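報道関係者各位

2019年12月7日
キストブリッジ(Kistbridge)

共有テーブルの片づけ講座「フラヴァリ」(Flavari)の受付を開始
一日の終わりの5分間で、みんなのテーブルを次の人に渡せる形に戻します

生活道具と片づけの教室を運営するキストブリッジは、複数の人が一つのテーブルを使う職場、学習室、集会室などに向けた片づけ講座「フラヴァリ」の受付を、本日より開始いたします。講座では、ティッシュペーパー、小さな容器、文房具、休憩時間のパズルなど、テーブルの上に自然に集まってくる小さな物を教材として使います。受講者の方には、物の帰る場所を決めること、使った後に戻すこと、そして戻し方を次の人に伝えることを、実際に手を動かしながら練習していただきます。

講座と同時に、卓上の小物をまとめておくための浅いトレー「ラスラ」(Lasura)と、物の置き場所を記入する冊子「サンドゥ・ノート」(Sandu Note)も発表いたします。どちらも講座の教材として使うもので、初回の募集期間に申し込まれた団体のうち、先着100団体にはサンドゥ・ノートを追加で一冊お渡しします。

■ 講座を作った背景

片づけについての本や講座は、日本にすでに多くあります。当教室も開設のときから、台所の引き出し、玄関の靴、洗面所の棚など、家庭の中の場所を主なテーマにしてきました。家庭の片づけの場合は、物の持ち主がだいたい分かっています。家族に聞けば、捨ててよいか、残すべきかを決めることができます。

共有のテーブルでは、同じ方法がうまく進みません。誰かが置いたティッシュの包みは、置いた人の物であると同時に、風邪をひいている隣の人も使っている物です。ふたのある小さな容器は、中に何が入っているかを一人しか知らない場合があります。パズルやおもちゃは、仕事に必要な物ではありませんが、休憩の時間に手に取る人がいるので、勝手に片づけると残念に思われます。その結果、どの人も遠慮をして、物は少しずつ増えます。テーブルの端から始まり、いつか真ん中まで来ます。

当教室は今年の10月に、共有テーブルを日常的に使っている方を対象としたアンケートを行い、229名の方から回答をいただきました。自由記入の欄には、「自分の物ではないので触りにくい」「前の人がどのように使っていたか分からない」「片づけても、翌日には同じ状態になっている」という意味の回答が、表現を変えて何度も書かれていました。テーブルが狭いという不満も予想していましたが、回答を読みますと、広さよりも、物に触ってよいかどうかの判断に困っている方が目立ちました。

この結果を受けて、フラヴァリの内容を最初の計画から大きく変更しました。初めは収納用品の選び方を中心にする予定でしたが、現在の講座では、用品の話は後半の短い時間だけになっています。前半はすべて、テーブルの上の物を見て、手に取り、どこに戻すかを声に出して決める練習に使います。

■ 講座の内容

講座は、受講する団体のお部屋で行います。特別な家具を用意していただく必要はありません。いつも使っているテーブルを、いつもの状態のままにしておいてください。講師が到着する前にきれいに片づけてくださる団体もありますが、その場合は、普段の物をもう一度出していただくことになります。

最初に、テーブルの上にある物の中から、練習に使う物を受講者が選びます。物を選ぶときは、形と硬さが違う物を混ぜることをおすすめしています。例えば、ティッシュの包みは柔らかく、持つ場所によって形が変わります。上の口からは紙が出ていますので、急いでつかむと、中の紙も一緒に出てしまうことがあります。円筒形の容器は、立てて置くと場所を取りませんが、手が当たると倒れて転がります。立方体のパズルは、どの面を下にしても安定しますので、初めての練習に向いています。
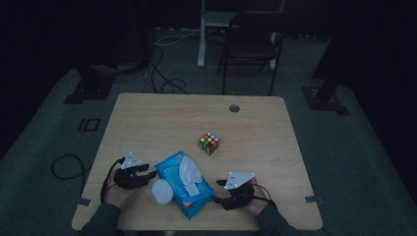
練習では、急いで動かさないことを大切にしています。片づけが得意な方ほど、両手で一度に多くの物を集めて、箱の中に入れようとします。見た目は早くきれいになりますが、次に使う人は箱の中を探すことになります。フラヴァリでは、一つの物を手に取り、場所を決め、置いて、手を離すところまでを一つの動作として考えます。その動作が終わってから、次の物に進みます。

次に、テーブルの面を「使う場所」と「待つ場所」に分けます。使う場所は、座った人の正面にある、紙を広げたり手を動かしたりするための面です。待つ場所は、すぐには使わないけれども、近くにあると便利な物のための面です。この二つの間にテープなどで線を引く必要はありません。テーブルの角、配線用の丸い穴、天板の木目など、すでにある目印を使って、「穴より向こう側が待つ場所」のように言葉で決めます。言葉で決めたことは、後から来た人にも簡単に伝えることができます。

その後、片づけの時間を計る練習に入ります。フラヴァリの基本の時間は5分です。長い時間をかければ、だれでもテーブルをきれいにすることができますが、毎日続けることは難しくなります。終わりの合図があったら、途中でも手を止めます。残った物があれば、なぜ残ったかを受講者どうしで話し合います。持ち主が分からない物なのか、帰る場所が遠い物なのか、あるいは、もともとテーブルに置いておくほうがよい物なのかによって、次の日の方法が変わります。

講座の後半では、床と椅子についても少し触れます。テーブルの上だけを整えても、足元にコードや荷物がある部屋では、椅子を引くときに引っかかります。コードは種類ごとに分け、人が歩く方向と平行に置くことをご案内しています。折りたたみ椅子は、使わないときにたたむのか、開いたまま置くのかを、部屋ごとに決めていただきます。どちらが正しいということはなく、同じ部屋の人が同じ答えを持っていることが大切だと考えております。

■ 教材について

ラスラは、縁の低い浅いトレーです。深い箱ではなく浅いトレーにした理由は、物を重ねて入れることができないようにするためです。物が重なると、下の物は見えなくなり、やがて忘れられます。ラスラに入りきらない物がある場合は、トレーを増やす前に、その物が本当に待つ場所に必要かどうかを話し合ってください。試作の段階では仕切りを付けた型もありましたが、物の種類が変わると仕切りが邪魔になるという意見があり、最終の型では仕切りをなくしました。

ティッシュの包みのように、口を上に向けておきたい物は、トレーの手前ではなく、奥の角に寄せて置くと倒れにくくなります。小さな容器は、ふたに中身の名前を書いた紙を貼ってから置いてください。中身の名前が書いていない容器は、講座の中では「質問の物」と呼び、次の集まりのときに持ち主を探すことにしています。捨てることを急ぐ必要はありません。

サンドゥ・ノートは、テーブルごとに一冊を置いて使う冊子です。左のページにテーブルの形を簡単に描き、右のページに物の名前と帰る場所を書きます。絵が上手である必要はなく、四角と丸だけで十分です。新しい人が部屋に来たときは、ノートを見ながら一度だけ一緒に片づけをします。言葉が違う人が集まる職場でも使えるように、書く欄は大きめにして、説明の文章は短くしました。

この点には、講座の責任者であるエルシー・ヨーマン(Elsie Yeoman)の経験が関係しています。ヨーマンは日本に来てから、いくつかの共有の部屋で仕事をしてきました。日本語がまだ十分に読めなかったころ、棚に貼られた長い注意書きの意味が分からず、物を違う場所に戻して、同僚に何度も直してもらいました。

■ 責任者のコメント

キストブリッジ 講座責任者 エルシー・ヨーマン

「私の母語には、日本語の『片づける』にちょうど合う言葉がありません。掃除をするという言葉と、元に戻すという言葉は別々にあります。日本語の『片づける』には、その両方に加えて、一つの事を終わらせるという意味もあると教えてもらいました。私はこの言葉がとても好きです。

共有のテーブルで仕事をしていると、前の人が残した物から、その人の一日が少し見えるように感じます。ティッシュが近くにあると、花粉の季節だったのかもしれないと思いますし、色のそろっていないパズルがあると、続きを考えている人がいるのかもしれないと思います。ですから、全部の物をなくした、何もないテーブルを目指しているわけではありません。残してよい物を残して、次の人が安心して座れるテーブルにしたいと思っています。

パズルの色を勝手にそろえてもよいか、という質問を講座でいただいたことがあります。私はその時、すぐに答えることができませんでした。今は、ノートに書いて聞いてみてください、とお答えしています。」

■ 試験講座で寄せられた声

受付の開始に先立ち、5つの団体にご協力をいただき、試験講座を行いました。学習室、設計事務所、手芸の集まりなど、テーブルの使い方が違う団体にお願いしました。

手芸の集まりからは、「針や糸には決まった箱があるのに、お茶の道具とティッシュの場所は今まで考えたことがなかった」という感想をいただきました。この団体では、テーブルの奥を待つ場所として、作品を広げる面を手前に広く取ることになりました。

設計事務所からは、5分では足りないという意見がありました。図面をまとめる時間と小物を戻す時間が一緒になっていたためです。相談の結果、図面は各自が席を立つ前に片づけ、共有の時間には小物だけを戻す形に変更しました。この経験から、紙が多い団体向けの案内をサンドゥ・ノートの最後のページに加えております。

学習室では、利用する方の年齢が広いため、戻す場所を言葉で説明する練習に時間を使いました。「あっちの方」「その辺」という言い方では伝わらないことが、実際に物を置いてみると分かります。「丸い穴の手前」「右の角のそば」と言い直すと、初めて来た方でも同じ場所に置くことができました。

反対に、まだ解決していない点もあります。個人の飲み物をどのように扱うかについては、団体ごとに考えが大きく違い、講座の中で一つの方法をご案内することができませんでした。今回の講座では飲み物を練習の対象から外し、ご希望の団体には個別に相談をお受けします。

■ お申し込みについて

対象は、一つ以上のテーブルを複数の人で使っている団体です。会社、学校、図書室、趣味の集まりなど、団体の種類は問いません。個人のご家庭につきましては、従来の家庭向け講座をご利用ください。

お申し込みの際は、団体名、ご担当者のお名前、部屋の用途、受講を希望される人数をお知らせください。テーブルの写真がありましたら、一緒にお送りいただけますと準備の参考になります。写真のために片づけていただく必要はございません。

受講料は、人数とテーブルの数によって異なりますので、お申し込みの内容を確認した後に見積書をお送りいたします。ラスラとサンドゥ・ノートは受講料に含まれます。教材だけの販売は、現在のところ予定しておりません。

講座は日本語で行います。英語での受講を希望される場合は、お申し込みのときにお書き添えください。講師の予定により、日程の調整にお時間をいただくことがあります。

■ 取材について

講座の見学と取材をお受けしております。受講団体のお部屋で行うため、見学の日程は団体の了承をいただいた後に決定いたします。受講者の顔や、部屋にある書類の撮影をご遠慮いただく場合がありますので、撮影をご希望の方は事前にご相談ください。教材の貸し出しも可能です。

■ キストブリッジについて

キストブリッジは、生活道具の使い方と片づけを学ぶ教室です。家庭向けの片づけ講座、道具の手入れの講座、および教材の企画を行っています。

本件に関するお問い合わせ先
キストブリッジ フラヴァリ講座係
担当 エルシー・ヨーマン
お問い合わせは、当教室ウェブサイトの専用フォームよりお願いいたします。日本語と英語で対応いたします。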